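Plellero Color Words – data card

Version 6, December 2018
Maintainer: Raphaël Renaud

What is in this collection

Plellero Color Words is a list of color names collected from written answers. Each person received a small sheet of paint and wrote the name they would use at home for it. The collection has 3000 answers, all in English, from people who speak English as a first or second language. The first answers are from 2017.

The sheets were painted by hand in the Goltov studio and then scanned. The scans are not included, only the numeric color values and the words.

Files

answers.csv – one answer per line
sheets.csv – one painted sheet per line, with its color values
spelling.csv – the corrections we applied, with the original form
notes.txt – remarks from the people who read the answers

Columns in answers.csv

sheet_id: the sheet that was shown
word_raw: the answer as it was written
word_clean: the answer after spelling correction, in lower case
first_lang: the first language of the person, when they gave it
light: "day" or "lamp"

How the answers were cleaned

Two readers looked at every answer. We corrected "fuschia" to "fuchsia" and "grey" to "gray", and we kept the old form in word_raw. We did not join "hot pink" with "pink", or "charcoal" with "dark gray". If you want larger groups, please make them yourself and say in your work how you did it.

Answers with more than 12 letters were read a third time, as many of them were two words written together. When the readers did not agree, word_clean is empty. Please do not treat an empty field as a refusal to answer.

Known problems

The pink and purple part is the weakest. The word "magenta" was used for very different sheets, and French speakers in the Lecomte group used "rose" where the others wrote "pink". We left "rose" as it is.

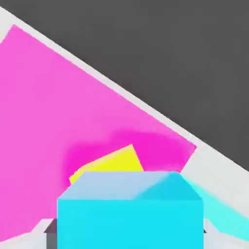

Answers given under a lamp are warmer in their naming than answers given by day. The lamps in Estero were not the same model as the lamps in Goltov, so please compare the two places only with the "day" lines.

Sheet values were measured again in February after we found a mistake with the white reference. Versions before 5 have the old values and should not be used.

License and contact

You may use and change the files freely if you name the collection and its version. Corrections are welcome – send the sheet_id, the line and your proposal to Raphaël Renaud. Please write one message for each correction.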